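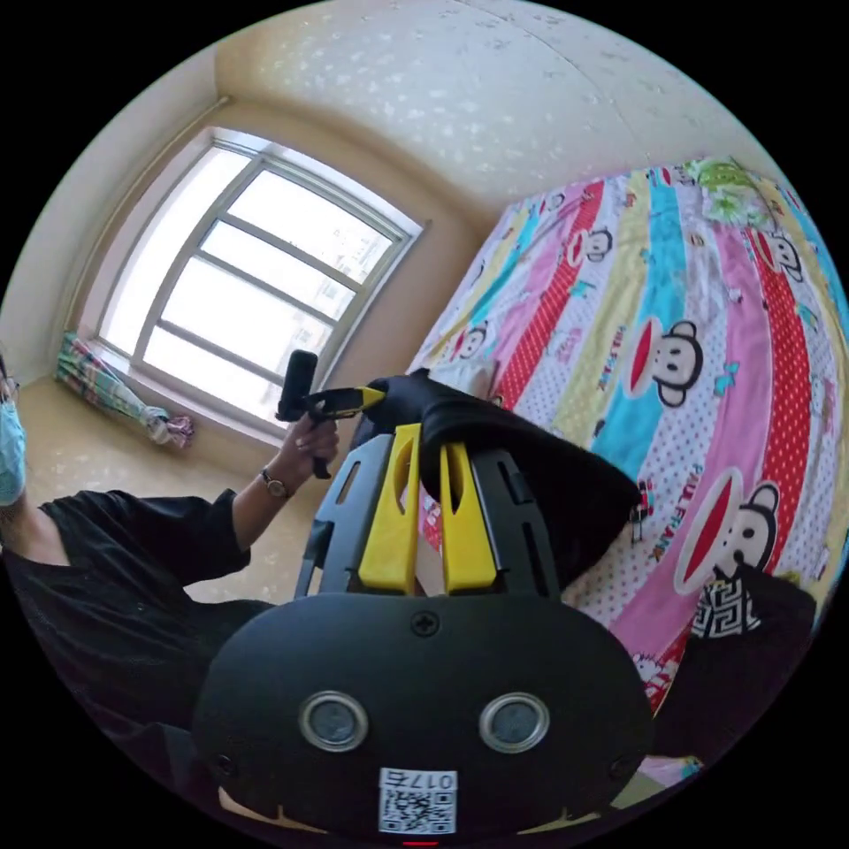

Reading time: 2 minutes

Driltia blackout roller blind, for small bedrooms

Driltia is our most simple blind for a bedroom window. It has one fabric, one chain and two brackets, and it comes in the box already cut to the width you order. We make it in Vikisgate since May, when the old cutting table was replaced with a longer one.

The fabric is a polyester with a coated back side. It weighs 300 grams per square meter, so it hangs straight also when the window is a little open at night. The room side can be ordered in chalk, sand, slate or moss. The back side is always white, to send the heat of the sun out again.

How to measure

Measure the width of the recess at the top, in the middle and at the bottom, and give us the smallest number. Please do not take anything away for the brackets – we do this in the workshop. The narrowest blind we make is 587 mm and the widest is 1,884 mm. For a wider window, look at the Tetteh double bracket, which carries two blinds side by side on one wall plate.
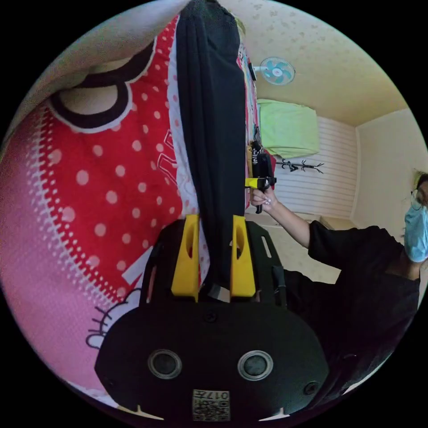

The color of the blind is a question many customers ask us before they order. Chalk and sand make a small room feel larger in the day, slate hides the marks of fingers. If the bed already has a strong pattern, such as a bright striped cover with cartoon monkeys, we would choose one plain color for the window and let the bed be the cheerful part. Moss is the color that is returned the least. We can send you fabric pieces in all four colors by letter, without cost.

Fitting

The brackets go on the ceiling of the recess, on the side walls or on the face of the wall. You need a drill, a 6 mm bit and a level. Screws for wood are in the box. Plugs for concrete are not. The chain must be fixed to the wall with the safety holder, also in homes without children.

The roller tube is 32 mm up to a width of 1,200 mm, and 40 mm above this.

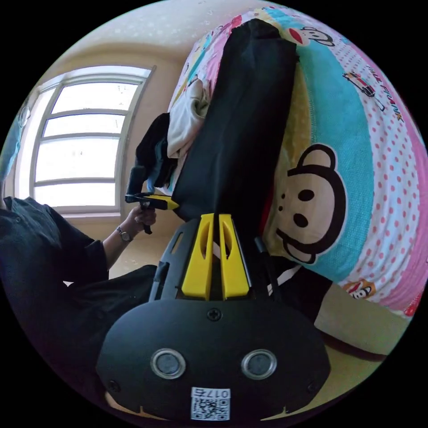 Holtesell writes that the blind made the room dark enough for a late sleeper in June, but that a thin line of light remained at the left side, and asks if a side channel can be added afterwards. Yes, it can. The channels are sold in pairs, are fixed with tape or screws, and fit every Driltia with recess mounting.

Price from 63 euros. Delivery in nine working days.

Page updated 2026-03-09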